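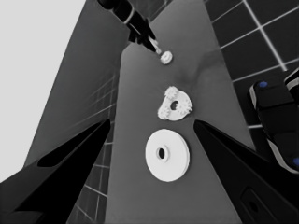
4.3 Replaying the gear assembly trials

This section repeats the simulated trials from the Jirisero study. You need a working Marinho install (section 2) and the task files (section 4.1).

1. Open the gear assembly task and choose the left wrist view. The gripper fingers should show at both lower corners, with the tabletop between them.

2. Set the random seed to 2063. The study used this seed for every condition.

3. Set the number of episodes to 50 for a trial run, or 1000 for the full result.

4. Turn colour off under View > Camera. The policy was trained on greyscale input.

Note: The blue circular markers stay blue in greyscale mode. They are drawn after the camera filter and can be left on.

5. Load the policy file and press Run. Do not move the viewpoint while episodes are running.

6. When the run ends, open the log and read the success column. An episode passes only if the gear is seated and both grippers are open at the last step.

Caution: Starting a new run overwrites the log. Copy it to another folder first.

Note: Policies saved before the July release expect the old joint order. Convert them as described in section 9, or the arms will move to the wrong start pose.

Results from different physics step sizes should not be put in the same table.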